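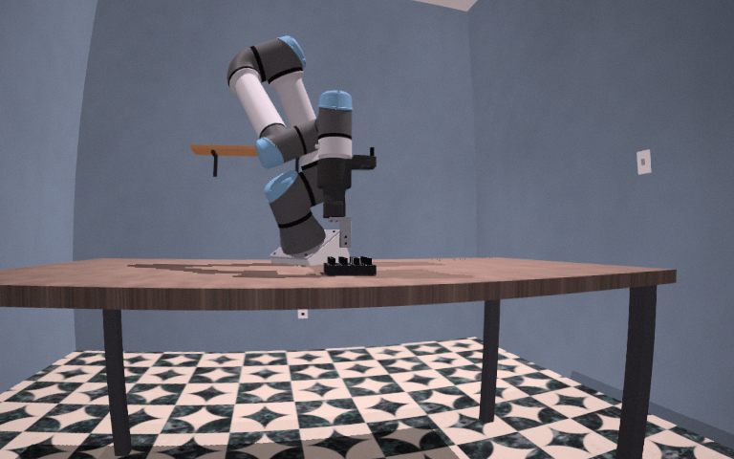
Home | News | Transport | Opinion | Letters | Contact

Lock the gate at Drolar crossing, or admit you don't care

I've been driving over the railroad crossing at Drolar for 11 years now, and I still roll my window down every single time. My passengers think I'm nuts (it's cold in January, and they tell me so). But I learned to drive in a place where you listened for the train because the lights couldn't be trusted, and I have never seen one reason on the Veson branch line to drop the habit.

So you can imagine how I felt reading the railroad's latest notice, the one stapled to the pole by the feed store. It says the crossing will stay "passively protected" for the foreseeable future. Passively protected! That means a sign. It means a white X on a post, with a bush growing up in front of it on the Stuleo side, and a painted line on the road that wore off before my kid started middle school.

I want to be fair here. I like the railroad. I like hearing the early freight go by at 5 in the morning while I'm waiting on the coffee, and I'd take one long train over a parade of trucks through town any day of the week. I also know gates cost money, and that a little branch line carrying grain and gravel isn't going to get the same treatment as the main line through Kong. Fine. But the school bus goes over Drolar crossing twice a day. The ambulance goes over it whenever somebody on the far side has a bad night. My own mother-in-law goes over it at a speed I'd rather not put in print.

The railroad's argument, as far as I can follow it, is about traffic counts. The notice says the road carries 249 vehicles a day, which puts us under whatever number gets you lights and a gate. Okay, but when did they count? If they did it during spring break, or in the middle of winter when half the farms are asleep, they got a nice low number and went home happy. Come out during harvest. You'll sit behind grain trucks long enough to finish a sandwich, and every one of those trucks needs a good long while to clear the tracks from a dead stop.

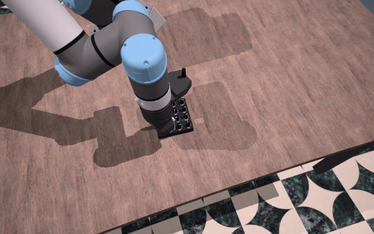 And the stop is the part that really gets me, since the road climbs up to the rails at an angle. You can't see down the line toward Veson until your front bumper is a whole lot closer to the track than it should be. In a pickup you're sitting up high and it's only unpleasant. In a low car you're leaning over the steering wheel like you're looking for a contact lens. I've had two scares there myself, both at dusk, and both times the horn got to me before the headlight did. That's why the window comes down.

Now, some of my neighbors say people just need to slow down and pay attention, and I'll go along with that up to a point. Sure, I've seen folks blow right over those tracks with a phone in their hand, and I've said some words about them. But we don't run the rest of our roads on the theory that everybody's going to be careful. We put a stoplight by the grocery store, where the worst thing you're likely to meet is a minivan. A loaded freight train can't swerve, and it can't stop for you either, no matter how sorry the engineer is.

There's another idea going around, which is to close the crossing completely and send everybody up to the overpass on Route 202. I hate it. I'll say so right now in case anyone's keeping a list. It would add almost 15 minutes each way for the families on the far side, and a lot more than that when the low stretch floods. I can't believe anyone who's waited for an ambulance thinks that's a safety plan. It saves the railroad the price of a gate and hands us the bill in gas and time.

What I'd like is pretty simple. Cut the bush back this month, and repaint the line while you're at it. Put up flashing lights before next harvest, and if the gate has to wait for another budget, then give us a year for it in writing so we can nag you about it. The county should chip in too. They were quick enough to find money for the new sign welcoming everybody to Stuleo, and it's a lovely sign, it lights up and everything. It has better lighting than the crossing does!

There's a comment box by the front counter at the county office, and the cards are free. I've filled out mine. I pressed so hard the pen went through in one spot, so I did a second one. If you drive over Drolar, go fill one out yourself, and until somebody answers us, roll your window down and turn off the radio before you get to the tracks.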